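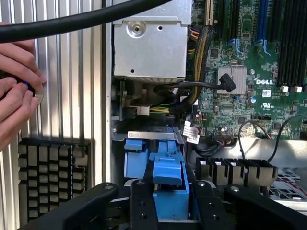
Session 4: Inside an old desktop

Notes by Duyên Văn, Wirnholm evening course in computer repair

Right, this is the week we take the side off! I've written these notes so you can read them through before you come, and then have them next to you on the bench while you work. Bring a cross-head screwdriver, something to write with and a little pot with a lid for the screws. A jam jar is fine.

Before you touch anything

Switch off, pull the mains lead out of the back, then press the power button once and hold it for a few seconds. I still do this every single time, even when I know perfectly well the lead is out. Touch a bare metal bit of the case too, and if you've got a wrist strap, wear it. Jumpers that crackle when you take them off should stay at home, please.

Finding your way round

Start with the motherboard, as everything else leads back to it. The green Dell board is a nice one to learn on even though it's densely packed with small parts (take your time over it, anyway). The long black slots in a row are for the memory, and the coloured bits are the latches that hold the sticks in. Blue ones, in this case. Push them outwards with your thumbs and the stick lifts a little by itself. Don't pull at it before that.

The square silver thing with fins, near the middle, is a heatsink. It sits over the chipset, and you can leave it alone this week. I know it looks as though it wants to come off. It doesn't.

Now follow the cables. The yellow and black ones carry power: in the usual desktop colour code yellow is 12 volts and black is ground. Thinner bundles in other colours tend to go off to fans, buttons and lights, but makers all please themselves with those, so follow each one to its plug instead of trusting the colour. Draw a quick sketch before you unplug anything. My drawings are dreadful and they have still saved me plenty of Sunday afternoons.

Power supplies

Have a look at the label on yours and find the wattage. In the older office machines we get, it's usually 300 or 400, which was plenty for the work they did. We never open the power supply itself. It can hold a charge after it's been unplugged, and there is nothing in there you need for this course.

Drives and carriers

My favourite bit! Lots of office desktops use coloured plastic carriers, so a drive can come out without hunting for screws. Look for tabs on the sides. On many of them you squeeze the tabs inwards and slide, but check yours first, and take the cables off before you slide anything.
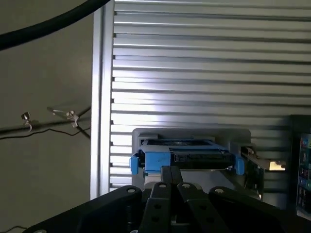 Blue carrier in its light grey holder, with a tab at each end.

If the carrier sticks, stop and look for a cable you've missed or a catch you haven't let go. Old plastic goes brittle and a snapped tab is a real nuisance to replace.

For next time

Read pages 6 to 17 of the Fususier booklet, the part on memory types, and write down what's printed on one stick from your own machine. We'll put everything back together and switch on.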